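Two months with the Grirnen soft-goods kit

March 31, 2025

I've been meaning to write up the Grirnen kit ever since it landed on my bench, and I kept putting it off because I was too busy playing with it. That should tell you plenty already!

Short version: it's a two-finger gripper with a wrist camera, plus a license for Venura, the software that handles the picking. I bought it for fabric. My old gripper was fine with boxes and hopeless with anything floppy, and I'd pretty much given up on it.

Setup took me nearly 70 minutes, most of it spent hunting for the right menu in Venura (it's under Tools, then Arm, then a tab I'd never have guessed). After that I ran 154 picks over a week and wrote down every one. Seven were flat-out misses, all on thin slippery stuff. Thick, fuzzy cloth is where it shines, and I love how the wrist view lets me check the pinch up close. 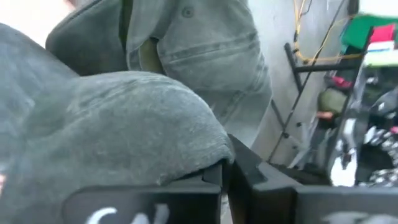
Dogbe left a comment on my first post saying the fingers are great but the Grultlow pads grip silky cloth better, and that anyone doing linings should budget for a set. Fair point, and I've got some on order.

Gripes: the cable is too short, and the manual skips force settings completely. I keep mine at 60 for felt. More in June, once the pads are on.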